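Zultover flashcard app, two months in

I started using Zultover in June to keep up my Portuguese. The free deck has 400 cards and the paid one has 2,000, all with audio. Reviews are short, usually five minutes, and the app works offline. Verb forms are handled well. The example sentences are dull and a few repeat.

You can import your own lists, but only as plain text.
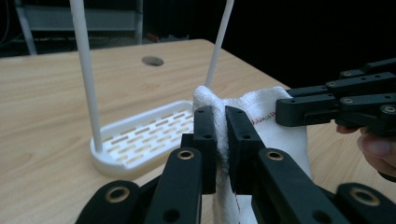
Price and verdict

The paid deck is a one-time purchase. I would buy it again for the audio.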